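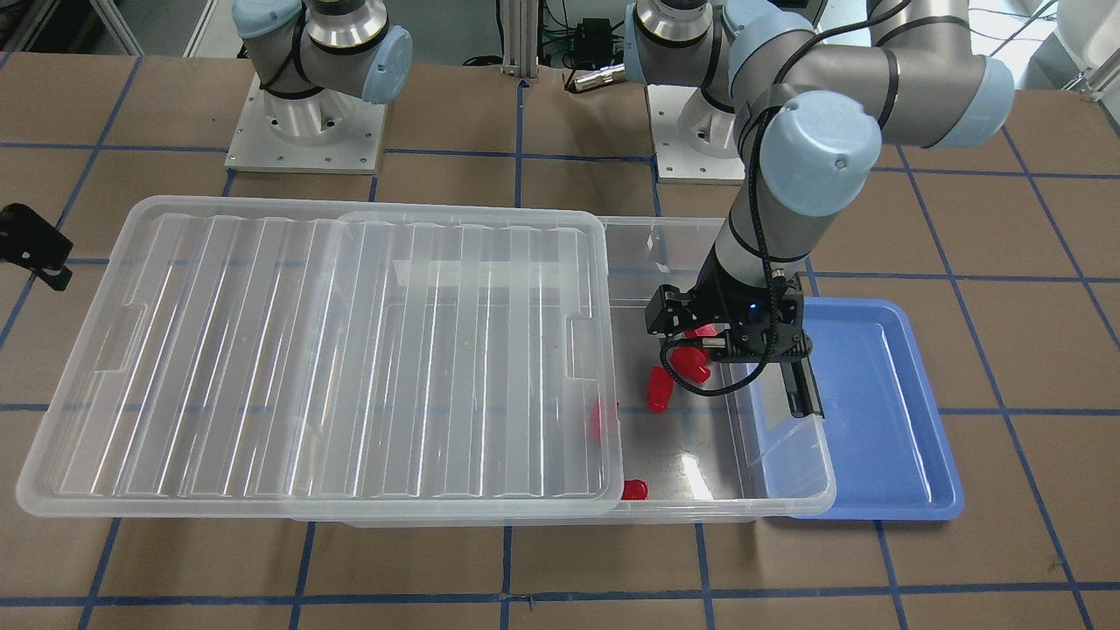 Aleksi Heiskanen asks why his protein flies apart after he loads a trajectory into Cekarden, with half the atoms on one side of the box and half on the other, and whether he has to run the simulation again.

No, the simulation is fine. The program that wrote the trajectory wrapped each atom back into the periodic box separately, so bonds are drawn across the whole cell. Open **Trajectory / Periodic Box**, check **Make molecules whole**, and click Apply. If the protein has more than one chain, also check **Keep chains together** and pick the chain that should stay in the center.

# Cekarden trajectory FAQ

## Which files do I need?

Two: a structure file that lists the atoms (PDB or mmCIF) and a trajectory file with the coordinates. The atoms must be in the same order in both. Load the structure first with **File / Open**, then select it in the Models panel and use **File / Attach Trajectory**.

## I get "Atom count mismatch". What does it mean?

Usually the trajectory was saved without water and the structure file still has it. Select the solvent with **Select / Solvent**, delete it, and attach the trajectory again. If the message comes back, look for ions. They are not part of the solvent selection.

If you have the topology from the original run, the Flostex plug-in can write a matching structure file. It is a separate download and needs Cekarden 3 or later.

## How do I stop the protein from tumbling?

Fit every frame to a reference.

1. Select the backbone atoms: **Select / Backbone**.
2. Open **Trajectory / Fit**.
3. Set the reference frame. The default is the first one.
4. Click Fit, then clear the selection.

Leave flexible tails out of the selection. For a two-domain protein, fit on one domain only and you will see the other one move against it.

Do the periodic box step before the fit. Once the frames have been rotated, the box no longer lines up with the coordinates and molecules can't be made whole correctly.

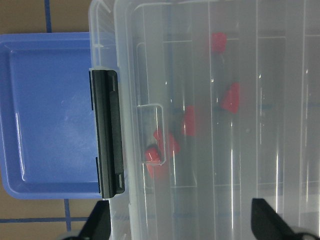 **Rosalba Guerra**
User Support, Kelton
Updated 17th September

## Playback is very slow. Can I load fewer frames?

Yes. In the Attach Trajectory window, set **Stride** to 5 to read every fifth frame. For a first look, 500 frames are plenty for most proteins. Switching from surface to ribbon also helps a lot – the surface is recalculated at each frame.

## Can I color by flexibility?

Fit the trajectory first, then choose **Color / By Fluctuation**. The values are computed per residue from the alpha carbons. To save them as a table, use **Export / Residue Values**.

Graziella Bortolotti sent us a palette that is easier to read in grayscale print. It has been in the Color menu since the August release, under the name Rinaldi.

## Why does my RMSD plot not start at zero?

The plot uses the structure file as its reference, and that file is often the crystal structure from before minimization. To compare with the start of the run, change **Reference** to Frame 1 in the plot window.

## How do I save a movie?

Set the view, then go to **File / Record**. Smoothing over 3 frames takes out most of the jitter. Use smoothing for movies only, and turn it off before measuring any distance or angle – averaged coordinates give distorted bond lengths.

Ligands sometimes disappear during recording. Check that the ligand is shown as sticks in the Models panel and not only as part of the surface.

## Does a session file contain the trajectory?

It stores only the path. If you move the trajectory, Cekarden will ask where it is the next time you open the session. To send everything to a colleague, use **File / Pack Session**. Packed sessions over 200 MB are split into parts, and all the parts have to be in the same folder when you open the first one.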